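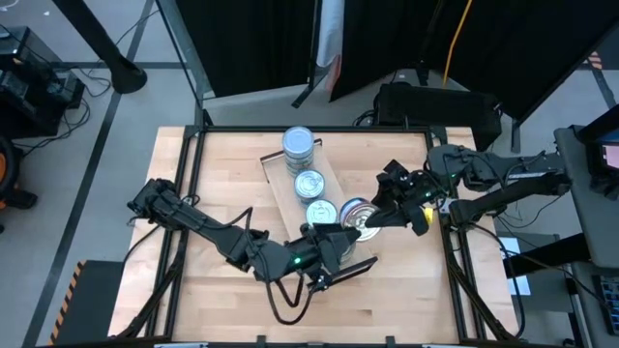 Food cans on a pale wooden board, with several short tins stacked at its upper end.

Can stacking is the practice of piling sealed food tins on top of one another, whether to save space in a cupboard, to make a shop display or simply for the pleasure of seeing how high a pile will go. It is one of the most satisfying small jobs in any kitchen, and it has a surprisingly rich set of habits and terms attached to it!

Shape and fit

Most food cans are short cylinders of thin metal with a raised rim at each end. The rim does the real work in a stack. On many modern tins the base is made slightly narrower than the lid, so that the foot of one can drops neatly inside the rim of the next and stays there with a faint click (a lovely sound, once you start listening for it). Older straight-sided cans lack this step and sit rim to rim, so a pile of them slides far more easily.

Ring-pull lids sometimes cause trouble. The ring lies below the level of the rim when pressed flat, but a bent one can lift the can above and set the whole column rocking.

Low tins, such as those used for fish, pâté and pet food, are the best stackers of all. Tall soup and tomato tins are usually kept two high at most.

Methods

The plain column, with one can directly above another, takes up the least shelf space and is the usual choice at home. The pyramid, with each can resting across two or more below, is wider but much steadier, and was for many years the pride of the grocer's window. A third way is the rolling row, where cans lie on their sides and the front one is taken first. This needs a stop at the end, and it hides the labels unless they are turned outwards.

Boards are often used beneath a stack to spread the weight and to let a group of cans be moved together. A smooth plank makes the tins easy to slide, while a rougher one holds them better.

Sorting and labels

Keen stackers sort by size first and contents second, as mixed widths make a poor column. Colour is a great help: a run of matching labels can be spotted from across the room, and an odd tin in the wrong pile shows up at once. Newer tins go to the bottom or the back so that older ones are eaten first.

The Allau display

The village of Allau holds a stacking day every March in the hall on Trindance Lane. The largest pyramid built there used 900 cans and stood 17 layers high. Single columns are judged separately, and the best so far reached 40 tins of the low kind. All the food is given away afterwards, dents and all.

See also: Larder; Tin opener; Shop display; Shelf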